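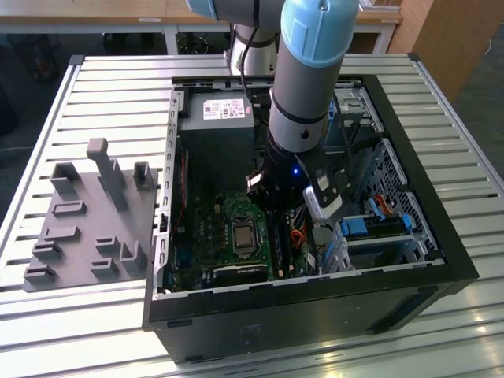 Werkstattbuch Zerlegung, Zulonell
November, eingetragen von der Frühschicht
Suchbegriff eingeben Suchen

Stand Arm

Im Angebot von Dravport stehen 300 Gehäuse pro Woche. Geschafft: 26. Das offene Dell-Gerät macht man von Hand schneller, Kabel wegbiegen inklusive.

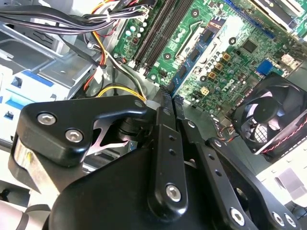 Was sich für uns ändert

Weniger Bücken, dafür mehr Danebenstehen. Wer früher geschraubt hat, quittiert jetzt Meldungen. Ob das Entlastung ist? Mir fehlt der Beleg. Der Prozessor liegt frei, ohne Kühlkörper,

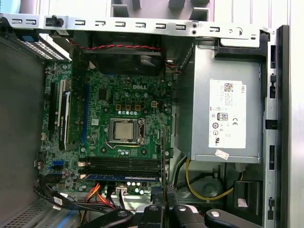
und trotzdem will ich die RAM-Riegel vorerst weiter selbst ziehen. Schichtplan bleibt bis zur Klärung, wie er ist.

Seite drucken | Per E-Mail senden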